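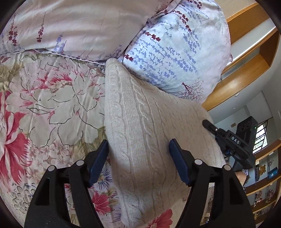
Gavik is looking for people who love knitwear and can't leave a pile of it unfolded! We're a small household and clothing care outfit in Nergate, and from September we'll be running home visits where we sort, fold and put away whatever has built up over the winter. A lot of it gets done on the bed, so you'll be happy working on a flowery sheet with pillows at your elbow, and you'll know that a cream cable knit wants to be laid flat and smoothed gently along the ribbing before anything gets folded.

We have 2 part-time places, 13 hours a week each. No certificates needed – if you've spent years looking after your own jumpers and bedding, we'd love to hear about it. You'll spend your first eight visits alongside Gwenllian Probert, and she'll show you how we fold heavy knits, how we pair up bedding sets and how we leave a shelf. Travel between homes is paid.

To apply, write a page about yourself and the most awkward thing you've ever had to fold. Send it to Trefor Craddock, Gavik, 41 Garba Road, Nergate. Mornings or afternoons, tell us which you'd like.

Posted 28 January 2021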